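24/10/2019

Relish trial, batch 7, second go at the Kuusisto recipe.

Same base as the August batch: tomato, brown onion, malt vinegar, raw sugar, salt, mustard seed. Only change is the vinegar, down from 296 mL to what the revised sheet gives, with the difference made up in tomato liquor. The buyer at Billa thought the last one was too sharp next to the two relishes already on the shelf. Fair enough, it was.

Cooked in the small steam kettle, lid off. Held at a low boil and stirred by hand because the scraper paddle is still squeaking and leaving a grey mark on the wall of the kettle. Paddle needs a new seal before anything goes out the door from that kettle. I have put it on the maintenance list twice now, so if you are reading this and you have the seal, please just fit it.

Notes as I went:

- Onion went in first and took longer to soften than last time. Different supplier (Ivel), bigger bulbs, more water in them.
- Sugar in after the tomato had broken down. No catching.
- Colour at the end of the cook was a good brick red. August batch had gone brown by this stage.
- Mustard seed still floats. Soaking it in the vinegar overnight did not help as much as I wanted.

Filled 154 jars off the kettle. The Irkel filler ran well once the nozzle was warm, but the first 10 jars were underweight and I have set them aside for tasting. Don't put them with the rest. Caps are the plain gold ones because the printed ones haven't come.

pH on the cooled sample came in under our limit, with less room than the August batch, as you'd expect. I want a second reading on a blended sample from the middle of the run before we call it safe to hold at room temperature. The meter was calibrated this morning with fresh buffers. The old buffer sachets are in the bin, they were out of date.

Taste, day of cooking: sweeter up front, vinegar comes in late and doesn't hang around. Slightly flat in the middle. I think it wants a bit more salt, or possibly some of the vinegar back. Relish always tastes raw on day one so I won't change the sheet until the jars have had a fortnight.

Texture is where I am less happy. It sets up too firm in the jar. On a spoon it holds its shape like a jam, and on a sausage it sits in a lump. Could be the extra pectin from the riper tomatoes, could be that I took it too far waiting on the onion. Next time pull it off the heat earlier and do the cold plate test sooner.
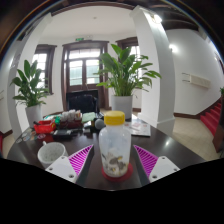 Costing is better than I thought. Less vinegar saves next to nothing, but the Ivel onions are cheaper by the bag and there was less trim. Glass is still the biggest line on the sheet by a long way. Kuusisto have asked whether we could do a squeeze bottle for the food service side. With this texture, no. It wouldn't come out of the nozzle. If we get it looser it is worth a try, but the cap and the hot fill temperature both need checking with the bottle supplier first.

To do before batch 8:

- Second pH reading, written in the log with the sample position
- Kettle seal
- Weigh the onions after trimming, not before
- Ask Billa if they want their samples in the plain caps or would rather wait
- Try half the mustard seed cracked, half whole

Kettle and filler are washed down. Retained samples are on the top shelf of the store, labelled.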